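Le prix au kilo, ce petit chiffre qu'on ne lit pas

On me répète que le consommateur n'a jamais été aussi bien informé. Les étiquettes seraient complètes, les emballages bavards, les comparateurs gratuits. J'entends cela depuis le mois de mars, quand l'enseigne Fledgate a lancé sa campagne sur la « transparence en rayon », et je n'arrive toujours pas à y croire. J'ai fait mes courses avec un carnet pendant plusieurs mois. J'en suis revenu plus méfiant qu'au départ.

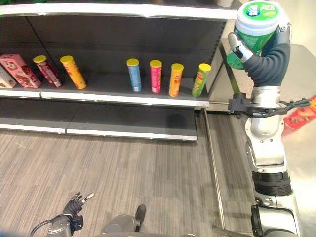 La réduction discrète des quantités repose sur une idée simple : nous retenons un prix et une forme, rarement un poids. Les biscuits Dinu que j'achetais se vendaient au même prix avant et après leur changement de recette, dans un carton qui me paraissait identique. Il m'a fallu retrouver un vieil emballage au fond d'un placard pour m'apercevoir de la différence. Or le rayon du grignotage se prête particulièrement bien à l'exercice. Des boîtes cylindriques à couvercle jaune, un carton rose avec des gaufrettes ou du chocolat imprimés dessus : on les reconnaît de loin, à la silhouette et à la couleur, et l'on tend la main. Qui va comparer des grammes devant un cylindre ? Le fabricant le sait, le distributeur aussi, et chacun renvoie à l'autre la responsabilité de prévenir le client.

On m'objectera la mention légale. Elle existe, je l'ai lue, parfois accroupi. Chez Fledgate, le prix au kilo est imprimé en caractères si maigres que ma voisine Zoila Valderrama, qui a de meilleurs yeux que moi, a dû s'y reprendre à deux fois. Et lorsqu'une promotion est en cours, l'étiquette promotionnelle recouvre volontiers l'autre. 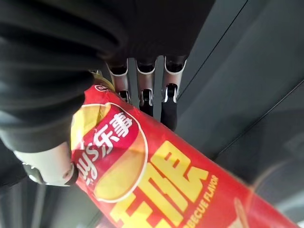 Un affichage plus gros suffirait-il à changer nos habitudes ?
J'en doute fort, car un chiffre isolé ne dit rien à celui qui ne se souvient pas du précédent ; il faudrait afficher l'ancien poids à côté du nouveau, et pendant longtemps.

Reste l'argument du numérique. L'application Jurker promet de suivre les formats pour nous. Je l'ai installée. Elle connaît 2745 références, dit sa page d'accueil, dont 108 dans la catégorie que je voulais vérifier, et pas une seule des quatre que j'avais dans mon panier. Elle m'a en revanche proposé une offre sur la lessive Wulier - je n'avais rien demandé. Un outil de vigilance financé par ceux qu'il surveille m'inspire une confiance limitée.
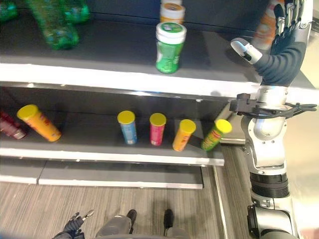

Je ne crois pas davantage au sursaut collectif qu'on nous annonce. Les gens sont pressés, ils ont des enfants, ils paient et rentrent chez eux. Leur demander de tenir un registre des poids nets, c'est leur confier un travail qui revient à ceux qui modifient les produits. Je continuerai le mien par entêtement, en notant les grammes dans la marge - et je garderai les vieux emballages, malgré les protestations de la maisonnée.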